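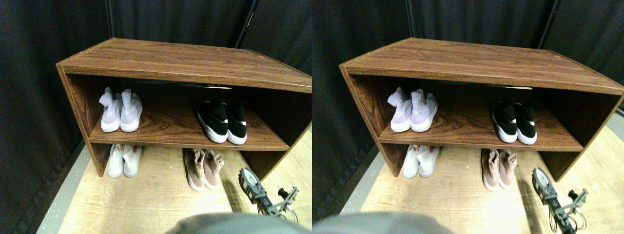
Recording Demonstrations at the Shoe Cabinet

This page is for operators who record demonstrations for the Urnimach household task set. It covers the shoe cabinet task, in which the robot is shown how to take a pair of shoes from the cabinet, set it on the floor in front, and return it. Demonstrations are recorded in two ways: by remote control of the arm, and by hand with the wrist-worn gripper. Both go into the same set and are reviewed against the same rules.

Operators who have not completed the introductory session at Gradau should do so before reading further. The settings given here apply to Moradi, the recording program installed at every station.

Before You Begin

Sign in to Moradi and open the shoe cabinet task. The program shows the layout for the next recording: which pairs are to be used, which level each pair belongs on, and which pair is to be moved. Set out the cabinet as shown. Toes face the open front. A pair on the floor level may stand partly under the shelf or slightly in front of it, as long as both shoes of the pair are next to each other.

Close the curtains fully behind the cabinet and check that the floor in front is clear of tools, tape and unused shoes. Start a short test recording and look at both camera views. If the shoes you are to move are hidden in either view, adjust your position and test again. Do not move the cabinet.

Recording by Remote Control

1. Take your place at the Trirska control station and move the leader arm to its rest position. Moradi will not connect the arms until the two positions match.

2. Connect the arms and bring the gripper to the start pose. For this task the start pose is low, beside the shoes and above the floor. Wait until the motion has settled before you press record. 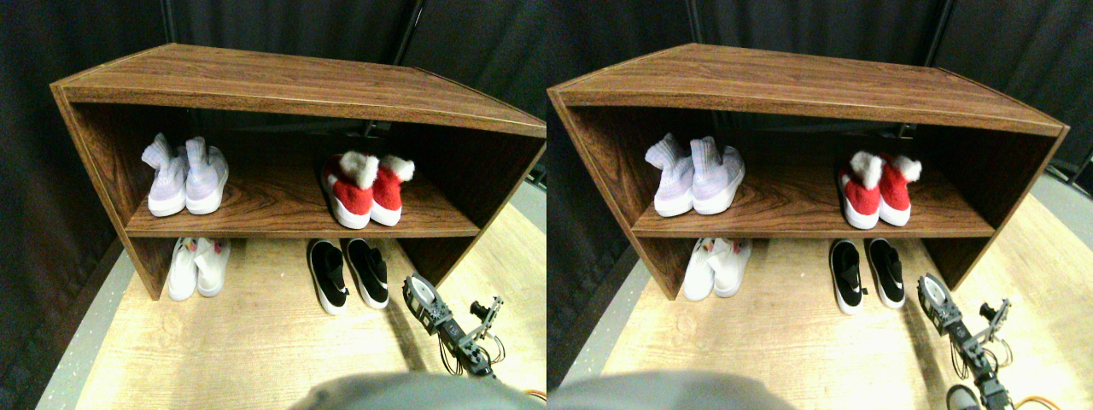 Start pose for a recording with the lavender and red pairs on the middle shelf and the white and black-and-white pairs below.

3. Approach the named pair from the front. Keep the gripper open until the fingers are in line with the collar of the nearer shoe. If the arm is close to the side panel, back away and come in again at a wider angle. A second approach is acceptable and does not spoil the recording.

4. Close the gripper on the collar and lift only as far as needed to clear the board or the floor. Move the shoe forward, lower it until the sole is flat, and open the gripper.

5. Repeat with the other shoe, return to the start pose and press stop. Moradi will ask for a result. Choose "complete" only if both shoes are standing upright next to each other.

Operators new to remote control tend to work too fast. A steady pace with short pauses before each grasp is preferred – the pauses help the reviewers mark where one step ends and the next begins.

Recording by Hand

1. Fit the gripper device to your wrist and fasten the strap so that the housing does not turn when you rotate your forearm. The checkered marker band must stay uncovered. Push your sleeve back if it reaches the band.

2. Stand facing the cabinet at the same place used for your test recording. Press record and hold your hand still until the tone sounds.

3. Reach in along the path the robot arm would take. Do not reach over the top of the cabinet or steady it with your other hand.

4. When the recording calls for direct hand contact, take the shoe by the top, with your fingers over the collar, and draw it toward you. The toe may lift first. Keep the wrist as straight as you can while the shoe is moving. 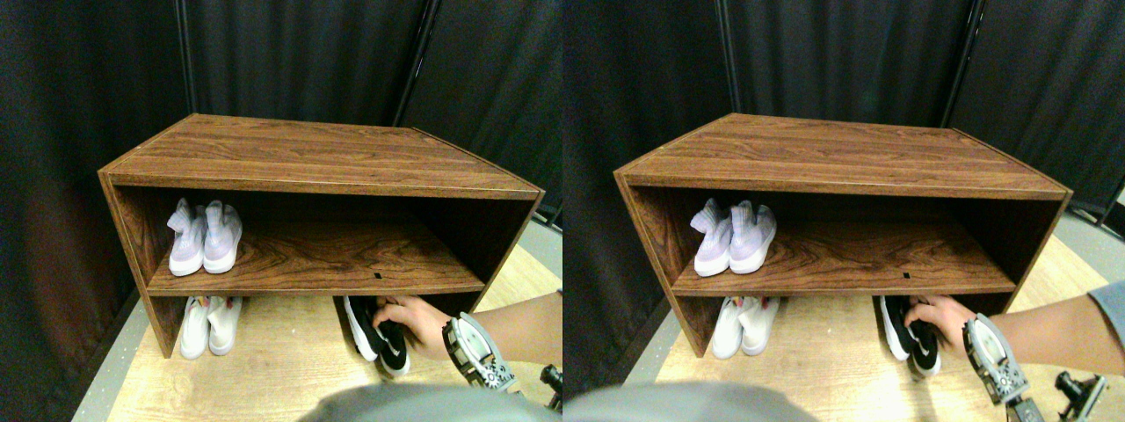 5. Set the shoe down, open your hand completely, and withdraw along the same path. Hold still again for the closing tone, then enter the result in Moradi.

Gripping Soft Knit Items

Some layouts add a knit item to the task. Knit fabric folds when it is gripped, and the wrist camera gives the best view of what is being held. Keep that view open on the second monitor while you work.

Close the gripper slowly until the fabric begins to gather against the finger, then pause. If only an edge is caught, open and try again from a little farther in. Folds and loops in the fabric are normal and need no correction. Stretching should be kept small. Do not pull the item straight by hand between attempts, and do not stop the recording for a fold that looks untidy.
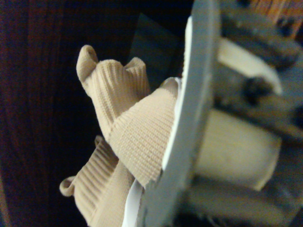 One operator at Gradau has remarked that the pause is hard to judge from the wrist camera alone, and that watching the front view for movement in the loose end of the fabric gives an earlier sign of a poor grip. Operators may use either view for this purpose. The recording rules are the same.

Review and Submission

Play back every recording once before you submit it. Discard it if the arms lost connection, if the marker band was covered during the grasp, or if the wrong pair was moved. A dropped shoe is not a reason to discard; mark it "not complete" and submit it as it is.

The current set holds 533 reviewed recordings, 295 of them made by remote control. Layouts are assigned by Moradi, so please do not choose your own. Return the wrist device to its charging shelf and park the arm before you sign out.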